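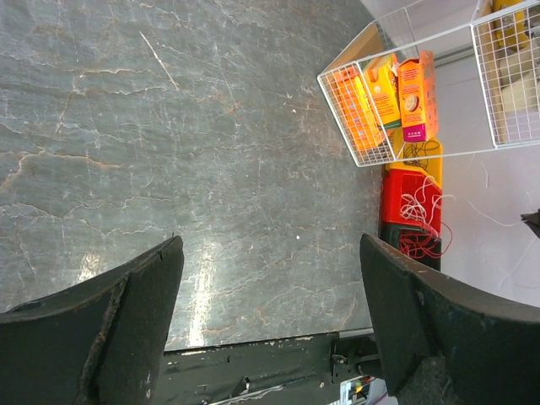 Gripper open over the marble-patterned table, snack boxes in the wire basket beyond.

Progress report: Herncombe gripper kit, evaluation for the Plurkedberg fund
Prepared by Rosalía Toledo, Sat 6 November
2 min read

Status. The kit under review is the Herncombe two-finger gripper with wrist camera, supplied by Sotomayor. Bench work at Brarulholm is on schedule. Of the 2,000 grasp attempts in the plan, 900 are logged.

Hardware. The fingers show worn inner edges and scuffed faces, and paint is chipped on the bar between them. No effect on closing force has been measured. Wiring at the wrist remains exposed - the supplier offers a cover as a separate item, and we have asked for a quote.

Camera. Both fingers stay in view when the gripper is open, which suits the alignment routine. Glare on the polished tabletop is a known problem. It accounts for 14 false detections so far, all on the bare surface. A matte sheet will be tried before any change to the software.

Support. Three tickets were opened with Sotomayor and two are closed. The third concerns a calibration file that does not load after a restart.

Spending is within the approved budget. The remaining attempts will use boxed goods only. Final results and a purchase recommendation are due in January.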